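Prullen Handheld Work Rules, the boxed edition – review
Imogen Pickering, 2023-01-15

Bought this in December after our third argument over who was meant to be checking fingertip pads. It's a ring binder, 48 rule cards, a wall sheet and a pad of sign-off slips. $465 for the set. Steep for paper. Still using it though.

What you get is rules for people working with hand-held grippers on ordinary stuff at a table. Not cell safety, not fencing, none of that. If you want the fixed arm material Zostport has a binder for it and it's dull but complete.

Good bits first. Cards are short. One rule, one line of why, done. Card 9 is the one I'd pay for – agree the start and end of a task out loud before anybody picks anything up. We'd been skipping that and our two operators were finishing the same job in diffrent places. Card on soft and crinkly wrapping is good too: pinch the body of the pack, leave the seal alone, no squeezing to "make sure". The two-person cards say who moves first and who waits. Simple. Needed.

Now the gripes. The section on home settings is thin, four cards, and they read like someone wrote them in an office. Clutter is treated as a fault. Half our work is clutter. Ekwueme's older checklist handles that better and lets you write down what stays on the table and leave it there.

Pad inspection is every 30 picks. Too often for light packets, we do it at the start of a session and at the break. Wall sheet print is tiny. Binder rings already bent. Sign-off slips run out fast and the refill is only sold with a new wall sheet, annoying.

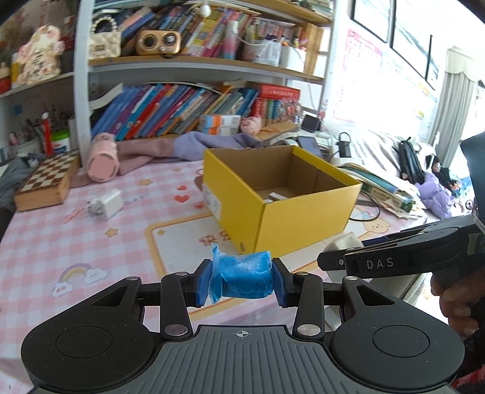
Do both people need to sign the slip if only one of them is gripping? The set says everyone holding a tool signs, and anyone just watching doesn't.

Compared with the Gaser set: Gaser is cheaper, looser, and has nothing on handovers. Fine for one person. For two I'd go Prullen and live with the rings. Would buy agian, maybe wait for a reprint with more home cards.

Related reviews
Gaser Starter Rules, second look
Ekwueme Table Checklist
Zostport Fixed Arm Binder
Spare fingertip pads: when to swap

Contact | Copyright 2023 | Back to top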